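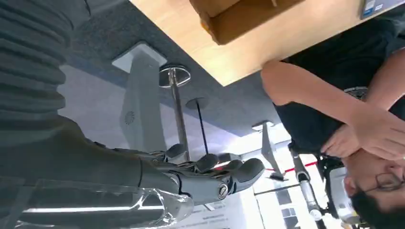 Does a churn model that gets 283 out of 300 accounts right do a good job of finding the customers who are going to leave?

You can't tell from that number, and in the case I've been reading it looks like it does a pretty bad one.

Thread, because I got sent the same PDF by three different people this week and I'm tired of typing the reply. Posting Thu 20 December, in case they fix the PDF later and this stops making sense.

The PDF is Pludero's case study on Graltel. Graltel sells phone systems to small offices. Pludero sells a score that says which of your accounts will cancel. Big number on the cover: 94% accurate.

Where does 94% come from? Page two. They held back 300 accounts the model hadn't seen, and it called 283 of them correctly. 283 over 300 is 94.3, so the arithmetic is fine. I have no complaint with the arithmetic.

Go to the small table at the back. Same 300 accounts. Number that cancelled in the test period: 7.

Now try my model. My model says every account stays, forever. It runs on a sticky note. It gets 293 out of 300, so call it 97.7%. I beat the product by ten accounts and I didn't look at any data.

My model is also worthless, obviously, as it will never find a single person who wants to cancel. Which is my whole problem with putting accuracy on the cover. When hardly anyone leaves, accuracy mostly measures how often you said "stays." 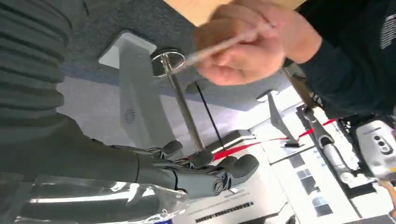
So what would I want to see? The plain four-box table. How many leavers it flagged, how many leavers it missed, how many stayers it flagged for no reason, how many stayers it left alone. Four numbers. They must have them, you can't get 283 without them.

They don't print them. But you can box it in a bit from what they do print, so let's do that.

Best case: it caught all seven leavers. Then all 17 mistakes are false alarms. The sales team gets a list of 24 accounts, calls every one, and 17 of those people were perfectly happy until somebody rang them up offering a discount.

I could live with that! If the calls are cheap and the accounts are worth real money, 7 out of 24 is a decent list. I'd buy that.

Worst case: it missed all seven. Then the other ten mistakes are false alarms and the list is ten accounts long with no leavers on it at all. Also 94%. Same cover, same number, same font.

Those two products have nothing in common and the case study reads the same for both. A buyer can't tell which one they're getting. I'd like to think it's closer to the first. I'd also like to know why, if it is, they didn't say so in very large type.

Next thing. Training data. The text says the model learned from Graltel's history, which included 40 cancelled accounts. Forty. In the entire history they used.

And the feature list goes on for most of a page. Login counts, ticket counts, ticket wording, invoice delays, seat changes, time since last call, time of day of last call. I stopped reading at time of day of last call.

With 40 examples of the thing you care about and that many columns, something is going to line up by luck. You'll get a lovely chart of "top drivers" and some of them will be noise. I have made that chart myself. People loved it. It didn't hold up the next quarter and I had to go back and say so, in a meeting, with the chart still up on the wall.
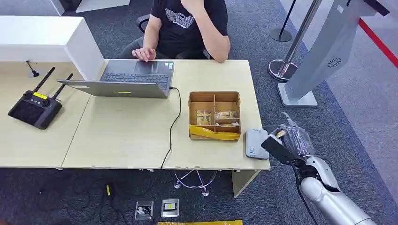

One reply already says I'm being unfair, that small companies only have small data, and asks what they're supposed to do, wait ten years until enough customers have quit?

Fair question. No, don't wait. But with 40 cancellations I'd start with something very dull. Did they open a ticket that sat for weeks? Did they cut seats? Are they late paying? Rank the accounts on those, call from the top down, write down what happened. You can do it in a spreadsheet in an afternoon.

Then if somebody wants to sell you a model, it has to beat the spreadsheet. Same accounts, same period, same number of calls. I've asked for that comparison more times than I can remember and mostly I get a link to a webinar.

Same person again, pointing out that the case study mentions AUC. It does, once, in a footnote, with no value. "Strong AUC." I don't know what to do with strong.

The other thing missing is dates. When did training stop and when did the test period start? If the 300 were picked at random from the same months as the training set, the model may have seen all kinds of things it won't have on a live Monday morning. Ticket wording worries me most. People write "please cancel" in tickets. A model that reads "please cancel" and predicts a cancellation isn't giving you much of a head start.

I'm not saying they did it that way. I'm saying the document doesn't let me rule it out, and ruling it out would take one sentence.

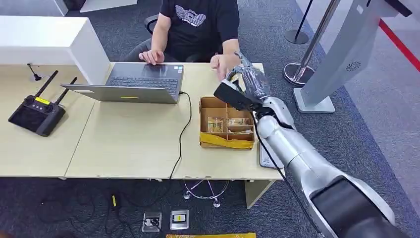
For comparison, Kidimo sells more or less the same thing and their write-up does have the four boxes. The numbers in it are kind of mediocre. They miss plenty. I trust it a lot more, and I'd still want to run it against the spreadsheet before I signed anything.

And yes, I saw the Eskildsen newsletter ran the 94% with no questions at all. They run everything. Last time it was a lead score that turned out to be sorting by company size.

If you've got a demo booked, stuff I'd ask. What share of the accounts you flagged really left? What share of the leavers did you flag? How far ahead of the cancellation did the flag show up? What does "everyone stays" score on the same test? If the last one gets a long answer, take notes – you'll want them when the contract comes.

Graltel's renewals are mostly in February, according to the PDF, so there should be a real result after that. Live accounts, flags made beforehand. I've emailed Pludero to ask if they'll publish it, four boxes please, good or bad.

Auto-reply so far. It offered me the case study.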